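Speaker notes: school meals and the lunch period
Sevier Unified, nutrition services briefing

**Opening.** Thank the board for its time. State the request at the start: a lunch period of 20 minutes seated, measured from the moment a student sits down.

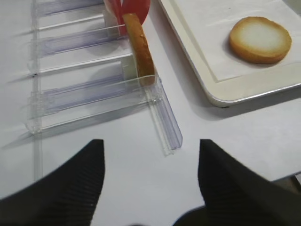 *Clear rack on a white table.*

**Current conditions.** The district serves nearly 4,000 lunches a day. At Brillasley Middle School, students at the end of the line have the least time to eat. Pause for questions on scheduling.

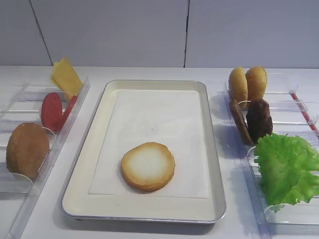

The second serving line at Brillasley would open before the bell. Staff hours would not change. Refer members to the staffing table in the packet.

**Menu.** Sandwiches and burgers remain the most requested items. Fruit is taken often and finished less often. Do not read the full survey aloud; 2,021 families replied, and the summary is on page two. 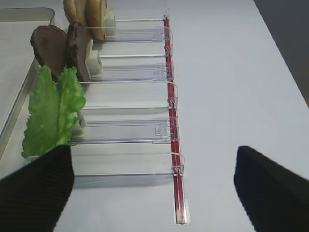 *Sevier, September 11, 2024*

Read the motion as written. The pilot covers two schools and runs for 90 school days. Principals keep control of recess order.

**Reporting.** Explain how plate waste will be weighed and who receives the results.

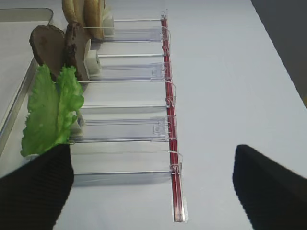
*Sevier, September 11, 2024*

Interim report due to the board. Present waste by grade level, then the cost per meal. Leave the renewal vote for the next regular session.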